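# Batis confirms two-car rallycross entry for Flidstead opener

June 2, 2025
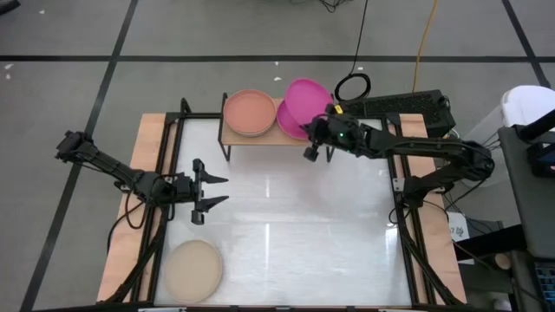 *Two black robot arms mounted on opposite sides of a work table.*

Batis will enter two cars in this season's rallycross championship after completing a final test at Flidstead at the weekend. The team ran a single car for the whole of last season and had been expected to do the same again.

Both cars have been built to the same specification and will race under the Batis Nestex name. Nestex joins as title partner on a deal that covers this season and next. The company's colours will be carried on the doors and rear wing, with the rest of the car staying in the team's usual dark green.

The second car was finished in May, later than planned. A batch of front uprights failed inspection in early spring and had to be made again, which cost the team its first two test dates. It ran for the first time on a closed airfield, where the work was limited to systems checks and practice starts.

At Flidstead the two cars completed 115 laps between them. Most of the running was done on a damp track on the first morning, before a dry afternoon allowed the team to try its softer suspension settings. One car stopped early on the second day with a broken driveshaft and was back out after lunch. The team said it had no engine trouble with either car.

Engines are again supplied by Kovalchuk, which has revised the turbocharger and the cooling system over the winter. Batis said the changes were aimed at throttle response out of slow corners, where last year's car was often beaten. The radiator has been moved to the rear and the front bodywork has been reshaped as a result – the bonnet vents seen last season have gone.

The chassis is carried over with changes to the rear subframe. Weight has come down by 12 kilograms, although both cars will need ballast to reach the minimum set by the rules. The team has placed that ballast low in the floor on the passenger side.

The driver line-up has not been announced. Batis said one seat had been agreed and that talks over the other were almost finished, with both names to be given before the entry list closes. Three drivers took part in the Flidstead test, and the team would not say whether all of them were being considered.

The championship begins at Flidstead in July. The circuit has been resurfaced between the start line and the first corner, and the joker lap has been moved to the outside of the final bend after complaints about the old exit. The gravel section has also been made wider, and drivers at the test reported that there was now room for two cars side by side on the way in.

Practice and the first two heats take place on the Saturday, followed by the remaining heats, semi-finals and final on the Sunday. Organisers have put up a new bank for spectators on the inside of the hairpin, and 200 camping pitches will be available in the field behind the paddock. Tickets are on sale now at the circuit office and at the gate on both days.

Batis plans one more day of running before the opening round. It will be used for launch practice and tyre work, and will be closed to the public.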